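Hakside toy library to reopen Thursday with repaired wooden collection

The Hakside toy library will reopen its doors on Thursday at 10 a.m. after being closed for most of January while its wooden toys were checked, cleaned and repaired.

The library lends toys, puzzles and simple building sets to families in Hakside and the neighboring streets of Vallaslow. It has 428 items on its shelves, and 103 of them are made mostly or completely of wood. Those were the ones pulled for the winter repair work, which took place in the back room of the library building on Vallaslow Road.

The library said in a notice to members that the wooden toys are borrowed more often than anything else it owns and that many had gone several years without a proper inspection. Pegs had worked themselves out of their holes, knobs had come off, and a number of sorting boards had been returned without all of their pieces.

Each toy was taken apart where that could be done without damage. Boards and blocks were wiped with a damp cloth and mild soap, then left to dry flat overnight. Rough edges were sanded by hand. Knobs and pegs that could be turned with the fingers were pulled, cleaned of old glue and set again. Toys for children under two got a second check for small parts.

Most of the repairs were minor. The library said the largest single group of problems was loose knobs, followed by splinters along the edges of slots and openings, where small hands and game pieces rub against the wood. Scuffs and smudges were left alone if the surface underneath was smooth. The notice said members should expect the toys to look used.

Replacement parts for the older sets were cut by Vídalín, a small woodworking shop in Vallaslow that also made the library's shelving. The shop charged for materials and not for labor. Parts are unpainted, so some sets will have one or two pieces that do not match the rest in color.

Several of the boards are from the Flunulum series, a line of plain wooden toys that the library bought secondhand when it opened. Flunulum sets are no longer sold in the area, and the instruction sheets for some of them were lost years ago. The library has written new sheets for those sets and will tape them inside the lids of the storage boxes. Anyone who has an original Flunulum sheet at home is asked to bring it to the desk so it can be copied.

Not everything could be saved. A pull-along train with a split base and a set of stacking rings with a broken post were taken out of the collection. A large marble run is still waiting for parts and will not be available when the library reopens. Members who had the marble run on hold will keep their place in line.

The closing also gave the library time to change how wooden toys are stored. They used to be piled in deep plastic tubs, where the heavier boards knocked against the lighter ones. They will now be kept on open shelves along the left wall, one layer deep, with loose pieces in cloth bags. Each bag has a tag showing what should be in it. Borrowers are asked to check the bag against the tag before leaving and again before bringing a toy back.

Loan rules have changed slightly. Members may take out up to 4 toys at a time, the same as before, but the loan period for wooden sets is now 3 weeks. It had been two. The library said the shorter period led to a lot of late returns, especially around school vacations. Plastic toys and board games stay at two weeks.

There will be no late charges on items that came due while the library was closed. They can be returned at the desk any time after reopening. The outside drop box will stay locked for now, as the library no longer wants wooden toys left in it overnight in wet weather.

Families who find a loose or missing part at home are asked not to glue it themselves. Household glue has made several past repairs harder, and in two cases the wood had to be cut. The library asks that the toy and any loose parts be returned together in the bag, with a note saying what is wrong. There is no fee for normal wear.

Opening hours are unchanged. The library is open Thursday from 10 a.m. to 2 p.m. and Saturday from 9 a.m. to noon. New members can sign up at the desk during those hours and should bring proof of address. The children's play corner will be open on reopening day, and a table will be set aside for trying out the repaired boards before borrowing. 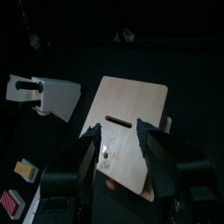

A wooden board with a rounded slot and a small round hole.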